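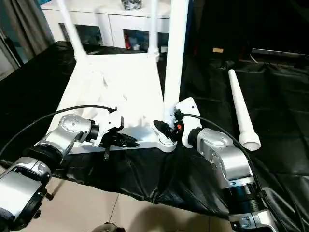

Atif Ansari told the review meeting in November that the repayment helpline was reaching graduates too late, often after a second missed instalment, and he asked that this be recorded at the head of the present report. The project team accepts the point. The remainder of this report sets out progress against the agreed work plan for the Kesia Graduate Debt Advice Project, delivered by Mohmand with funding from Wetent.

Casework

In the reporting period 1,359 people contacted the service. Of these, 1,051 completed a full budget review with an adviser. The others were given written guidance or referred elsewhere, chiefly to housing and benefits advice. Demand was heaviest among those who left their course without a qualification, a group for which the original bid made little provision.

Hardship grants

The ceiling for a single grant remains £500. It was set before the last rise in rents and advisers report that it now seldom clears a full month of arrears. We have made 70 awards. Two applications were refused on appeal and one remains open, pending papers from the applicant's former college.

Policy work

A response to the consultation on repayment thresholds was submitted on time. Candidates in the regional election were sent a short briefing on interest charges and four asked for a meeting. The project takes no position on any party's proposals, and the text was checked by Lucyna Olszewski before release.

Matters outstanding

Transfer of case records to the Sovetix system is behind schedule. Older files hold repayment dates in more than one format and must be corrected by hand. We expect to finish this before the next claim is submitted. One adviser post is vacant and has been advertised again at the same grade.

We ask Wetent to agree that the underspend on travel be moved to evening helpline cover, from 5.30 pm to 8 pm, so that first contact can be made earlier.

Related items
Kesia: interim report to funders
Repayment thresholds: our consultation response
Hardship grants: guidance for applicants
Candidate briefing on interest charges

Contact us | © Mohmand | Back to top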